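Lists > Titis-practice > Archive by thread > Hand-held grippers in private homes

Print this message | E-mail this message

Subject: Re: [titis-practice] Draft section 3, hand-held grippers in private homes
From: Halima Ibrahim
To: titis-practice
Date: 04/06/2024

Henrik, all,

Replies to the points below. I've left in only the bits I'm answering.

Henrik Mühlbauer wrote:
> Section 3 reads as though every session happens on a lab bench. Most
> of ours at Banatcombe are now in bedrooms and kitchens. The draft
> says to "clear the work area" and I don't know what that means when
> the work area is somebody's bed. Do we take everything off it? If we
> do, the recordings stop looking like homes.

Agreed, the wording came across from the bench guide and nobody changed it. I'd replace it with: "Remove anything fragile, sharp or personal from within arm's reach of the operator. Leave ordinary household items where they are." Bedding, cushions and clothes stay. Prescriptions, letters and anything with a name or address on it get moved before the grippers are switched on, and the householder does the moving, or is asked first.

Family photographs are harder. Ksawery wants them all turned to the wall. I would ask the householder and write the answer on the session sheet.

> Second thing. The draft has one operator per room. We often have two
> grippers going and the rule would stop that.

It shouldn't. The concern at Hivbridge was cords and feet, and a second person standing where the first one can't see them. I suggest we allow two grippers in a room provided there is a clear path to the door and floor fans, bins and leads are out of that path. If they can't be moved, one gripper only. Tumaini has asked for a minimum floor area as well. I'm against it — people will measure the room and then ignore the fan.

> Third, labels. Does each unit need its number showing during the
> recording, or only on the case?

Showing. The number and code go on the front plate, below the lenses, and they should be readable before the session starts. A worn sticker gets replaced that day. We had 11 sessions in May where the sheet and the unit didn't agree, and sorting them out took Szymon longer than recording them had.

> Last one, session length. Twelve minutes seems short for laundry and
> bed-making.

The 12 is per recording and the limit per visit is 24 recordings. I'd keep both. Folding and straightening means a lot of reaching across a mattress with a weight at the end of your arm, and the complaints we've had are all wrists and lower backs. If a task isn't finished at 12 minutes, stop, put the gripper down and start a new recording. The sheet has a box for "continued".

Two other changes while the section is open:

3.4 — Consent now covers everyone who lives at the address, including anyone who is out at the time. Tannous already does it this way and their form is a single page. I'll ask if we can copy it.

3.6 — Mirrors and windows. Draw the blind if the street or a neighbour's yard can be made out through the glass. Otherwise leave it open, the light is better.

I haven't touched 3.5 (cleaning between homes). Szymon has a version with the wipes specified by type and I'd like to see that first. Finger pads pick up lint from blankets and towels and the present text only talks about wiping the handle.

If there are objections to any of this, please put them on the list and not in private mail, so that the reasons are in the archive when we revise it next time. Henrik, could you try the new wording for 3.1 on your next couple of visits and tell us where it doesn't work?

Regards,
Halima

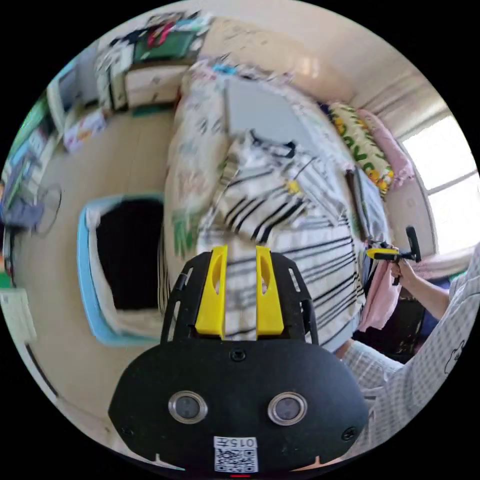 Unit 0157 and a second gripper in use at a bed.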